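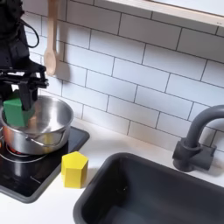
不锈钢锅用久了发花，到底要不要买专门的清洁膏？先用白醋兑水煮一煮，多半就够了。

2025年12月12日 晴

Ieuan又来推荐他那套Rahimi锅具，说导热均匀，煎蛋不粘，一套214块，还送一罐清洁膏。我问他自己用了多久，他说3个星期。3个星期，什么锅不好用呢。

我对“均匀”这两个字一向存疑。玻璃面板的灶，锅底下红红的一圈，热是从那一圈上来的，锅再贵，中间和边上总归不一样。晚上特意用旧锅煮了粥，小火40分钟，边上搅勤一点，也没糊。换成他那口，我看也是这个结果，只是心里会觉得香一些。

还有铆钉。锅耳朵用铆钉固定，说明书上写“一体感强”，可洗的时候缝里照样藏垢，得拿旧牙刷去抠。这一点推销的人从来不提。

Elias倒是劝我别急着否定，说白台面配亮锅，看着清爽，人也愿意做饭。也许吧。去年10月我为了“愿意做饭”买过Lostomon的砧板，现在立在墙角，切过两回姜。

灶台擦了两遍，黑面上还是有水印，灯一照就出来。那瓶号称不留痕的喷剂花了我100块，跟湿抹布比，没看出差别，明天改用干布再试。

白醋快没了，记着买。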